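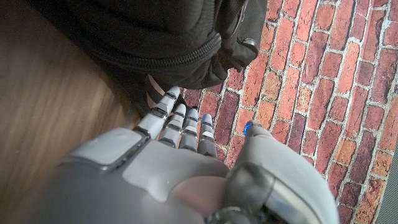
Robotic hand, black bag, brick-print surface. The blue light is at the tip of the thumb.

The Zipper Incident, and what we changed

Readers of the August issue will remember that we promised good news from the bag bench. We had a run of 100 bags planned and a robotic hand that had behaved itself through rehearsals. What we have instead is a fault report and a bag that no longer closes.

The task sounds easy until you try to write it down. The hand reaches for a soft bag, finds the zipper pull, takes it between thumb and index finger and draws it along the track. Bags slump and fold, and they never lie the same way twice. Ours are black, with black zippers and black pulls, a choice made by the purchasing side of Kilaswood, who got a very good price.

On bag 90 the hand closed on a fold of fabric beside the pull and reported a clean grip. It then set off down the track with the fold in tow. The slider jammed, as sliders do. The controller read the extra resistance as a stiff zipper and pulled harder, which is what we had told it to do with stiff zippers. It tried 3 times, with growing conviction, before the thumb joint tripped its own overload limit and everything stopped.

Stopping was fine. The trouble was that it stopped holding on. Our software treats an overload as a reason to freeze, and a frozen hand keeps its grip. Someone on shift then reached in to free the bag with the drive still powered. Nobody was hurt, but we have logged it as a safety matter all the same, and the Górecki bench was shut down for the rest of the shift while we read our own manual – a humbling document.

Three changes are in place as of 19 Oct 2022. An overload during a pull now opens the fingers slowly and backs the hand off before the drive cuts out. The retry is gone: one jam, one stop. And the rule about reaching in has moved from page four of the bench manual to a large sign at elbow height. Power off first, then hands.

We have also lowered the pull limit. Plekico, who look after the joints for us, went through the logs and found the thumb itself unharmed, which is more than can be said for the zipper. They asked, politely, why the old limit had been set where it was. The note in the settings file says "seems OK."

Testing starts over from bag one. The Grudasach site has asked to borrow the bench when we finish, and we have told them to bring their own bags, preferably in yellow.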